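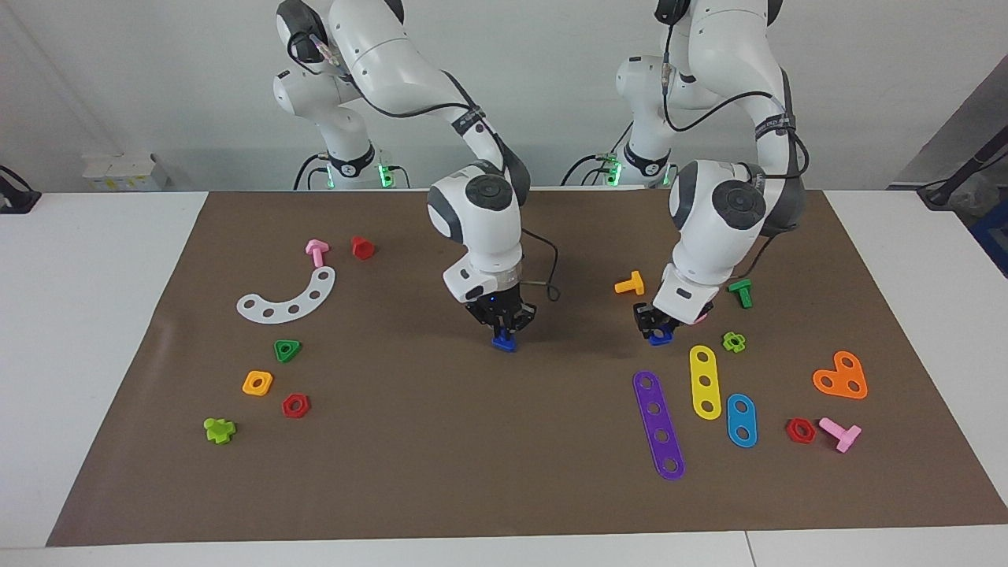
3.2 Picking the parts

I'll admit I went into this thinking a toy bolt is a toy bolt. Then Dela Odoi and I spent most of December on the floor of a preschool with a tub of the things, and I came out with opinions! The set we settled on is a plastic construction kit of chunky bolts, nuts and flat plates with round holes, all in loud colors. We looked at the Lundo kit first (lovely pieces, but the threads are so fine that the younger kids gave up on them) and ended up with a mix we call the Mirura set in the rest of this paper.

What I like about a kit like this is that color tells you nothing. You can have a red nut and an orange nut that do exactly the same job, and a green one with a different outline, so a child who sorts by color gets a very pretty pile and then has to start over when it's time to build. Elikem Boateng, who coded our videos, called this "the rainbow trap," and the name stuck. Across the 1,372 pickups we coded, 911 were bolts or nuts and the rest were plates.

We spread the parts over brown paper before every session and didn't line anything up. Some bolts end up standing on their heads and some lying down, and I think that matters a lot more than we gave it credit for in our first write-up. A standing bolt is practically asking for a nut. One on its side has to be turned first, and you'd be surprised how many kids just go find another bolt. 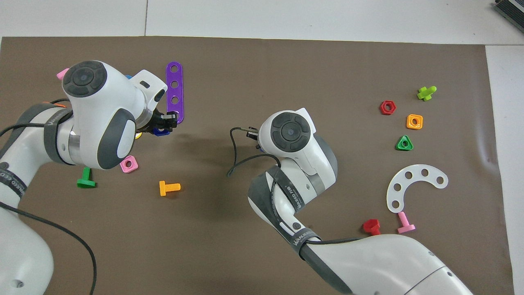
Figure 2. Nuts, bolts and hole plates on the brown mat. The blue nut is held just beneath the purple plate.

3.3 Joining a plate and a nut

Okay, so this is the step everybody gets stuck on, me included. You need the plate, the bolt and the nut all in the right place, and you have two hands. Most of our 31 children held the plate upright and came at it from the side, which looks clumsy but leaves the holes easy to see. Augustina Boateng had predicted they would lay it flat on the mat, and for the long plates she was mostly wrong (sorry, Augustina).

Nut shape made a difference too. The hexagons and squares got turned by their sides, the way you'd expect, while the cross-shaped pieces were more often pinched by one arm and spun. I want to go back to that in the next round, with the curved plates left out.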